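Home » Smart Home » Help and FAQs » Kitchen Speakers

Kitchen Smart Speaker FAQ

I get a lot of email about putting a voice assistant in the kitchen, and most of it asks the same handful of things, so I've put my answers in one place. I've been running a Granix speaker next to the bread bin since April, and before that I had the older Standberg one, so most of this comes from shouting at those two.

Do I need a special speaker for the kitchen?

No, an ordinary one will do. The Standberg was sold as a bedroom model and it coped fine with me frying onions next to it. What I would look for is a proper mute button you can hit with your elbow, and a cloth cover that comes off (the Granix one does, hooray!).

Where should I put it?

Away from the sink, away from the hob and not shoved right into a corner. Mine sounded horribly boomy until I pulled it forward a bit. If your worktop is anything like most people's, space is the real problem, and a small shelf or a wall bracket is money well spent. 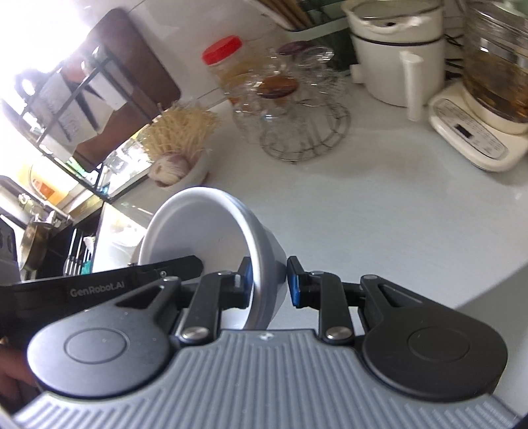

A white bowl on the kitchen worktop.

Will it hear me over the extractor fan?

Mostly. With the fan on low I can talk normally, on full I have to raise my voice, and with the blender going you can forget it. I find timers are the thing it gets right most often, and adding to the shopping list is where it falls over. I once asked for cumin and got "two men".

Can I run several timers at once?

Yes, and please give them names! "Set a rice timer for twelve minutes" works on both of mine. The Standberg stops at four timers, and the Granix hasn't complained yet however many I've thrown at it.

Does it work if the internet goes down?

The Granix will keep timers and alarms going that you've already set, but it won't take new ones. Music goes, recipes go, and the lights go too unless you have a local hub. I use the Atier hub for that and it carries on switching my lamps from the wall buttons quite happily.

What about recipes?

I'm a bit lukewarm on these. The Gowda recipe add-on has 2,786 recipes in it the last time I looked, which sounds marvellous until you ask for a plain lentil soup and it starts reading you the one with 400 grams of chestnuts. Saying "next step" with both hands covered in dough is lovely, though. I do wish it would go back a step without starting the whole thing again.

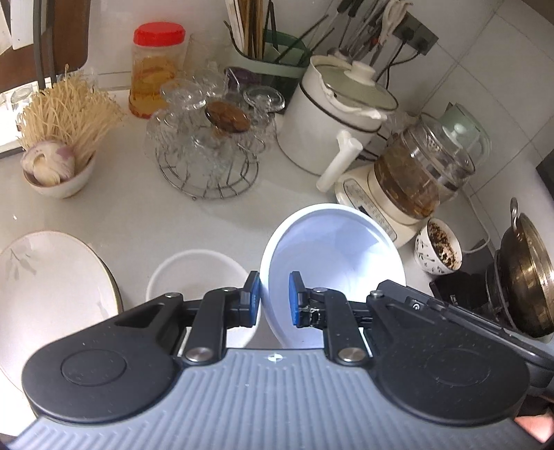 If you only cook from your own recipes, you can type them into the app and have them read out. It takes an age. I did six of mine and then gave up, but those six get used all the time.

Is it always listening?

It's listening for the wake word. You can check what was kept in the app under Privacy, then Voice History. When I finally looked at mine there were 846 clips in there, and a fair few were the radio setting it off. I deleted the lot and switched on automatic clearing, and I'd suggest doing that on day one.

Can I stop the children ordering things?

Turn voice buying off altogether. There is a PIN option, but they'll have heard you say the PIN by teatime.

My question isn't here!

Pop it in the comments underneath. There are 278 of them already, so do have a quick search first, and tell me which speaker you've got and which version of the app you're on.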